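Prikero: Teaching an Arm to Put the Mugs Away
Final report, robotics project course
Nazmiye Polat, 10/27/18

1. Goal
The plan in April was an arm that could set a whole table. By the second meeting with our advisor it was an arm that could move a mug onto a coaster. I still think of this as a table, just a very focused one.

2. Setup
Prikero has two fingers and a small camera at the wrist. The grasp planner is a cut-down copy of Lirnis, the package last year's group left us along with 1,000 lines of code and one comment ("fix this").

3. Grasping
Closing on a mug from the outside needs more clearance than our crowded table allows. We switched to pinching the wall, with one finger inside the mug and one outside. The planner looks for the rim, picks a point on it and comes in at a slant. The mug tips when it is held this way, so everything was tested with empty mugs. My coffee was excused from the study. 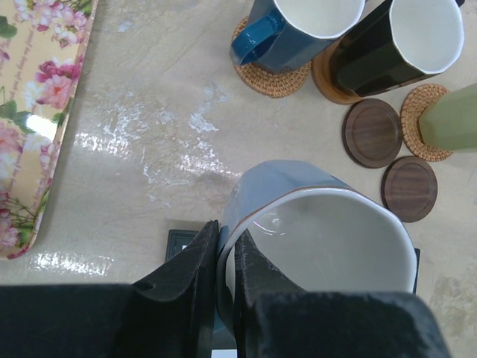 4. Remaining problems
Glare on a shiny tabletop still passes for a rim now and then, and the arm will pinch at it with total confidence. Releasing a tilted mug flat on a coaster needs a wrist correction that I have written but not tuned.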